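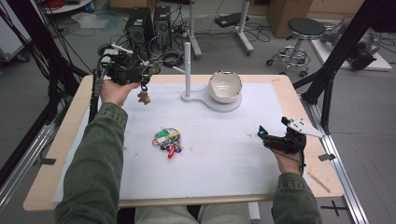

Catchment Works / Funder Reports
Last updated: Dec 27, 2021
4 min read

Rustbridge Leakage Reduction: second progress report

Reporting period and scope

The report covers work on the Rustbridge distribution zone from the end of the mobilisation stage to the close of the current quarter. The zone takes treated water from the Gondal service reservoir and supplies the town, the industrial estate and the outlying properties along the Rurnilside road. Work on trunk mains upstream of Gondal is outside the grant and is not reported.

Metering

The zone has been divided into 9 metered areas, as set out in the funding agreement. Meters are installed and logging in all of them. Area 4 was commissioned late: the chamber drawn on the 1970s record plan could not be located, and a new one was built on the verge further north. The cost was met from contingency.

Night flow is logged at fifteen-minute intervals and the minimum is taken between 02:00 and 04:00. Readings from Area 7 should be treated with caution. A boundary valve there was passing, and flow into Area 8 was being counted twice. The valve has been replaced, but the earlier data cannot be corrected with any confidence and has been left out of the baseline.

Leak detection and repair

Acoustic surveys were carried out on 80 kilometres of main. The survey gave 208 points of interest, each of which was revisited with a ground microphone before any excavation was ordered. A good share were found to be legitimate use, pressure-reducing valves or noise from the pumping station. Confirmed leaks were passed to the repair gang in order of estimated loss.

Most confirmed leaks were on service connections, in particular at the ferrule on older lead and galvanised pipe. Leaks on the mains were fewer and larger. The worst was a circumferential fracture on the 6-inch cast iron main below the cattle market, which drained to a culvert and never showed at the surface.

Surveys on plastic pipe gave weak results. Sound carries poorly in polyethylene, and correlator spacing had to be shortened on the Rurnilside road, which slowed the work. Hydrophones fitted at hydrants have been tried on one length and will be used on the rest of it.

Pressure management

Pressure-reducing valves have been set at 3 sites. Two are running on fixed outlet pressure. The third, serving the upper part of the town, is on a day and night profile, and the night setting was raised once after complaints of poor flow on the top floors of the flats. No further complaints have been logged at the new setting.

Data system

Logger data is held in Tireo, which replaced the spreadsheets used during mobilisation. Import of the historic records is complete except for burst reports kept on paper at the former Gondal depot. Alarm thresholds are still too tight and produce false alerts when the industrial estate restarts after a shutdown. They will be reset area by area when a longer run of data is available.

Expenditure

Spending is within the approved total. Metering is over its line on account of the Area 4 chamber, and reinstatement is under its line. The programme asks for consent to move the underspend on reinstatement to service pipe renewal, where repeat repairs on the same connections are poor value.

Risks

Supply of replacement logger batteries remains slow. Spare units are being rotated between areas where the need is greatest. Street works permits for the high street are limited to the school holidays, and any slip would delay two mains repairs.

Next period

The remaining hydrophone survey, the threshold reset and the high street repairs are planned for completion by the end of March. A revised water balance, with Area 7 included, will be attached to the next report.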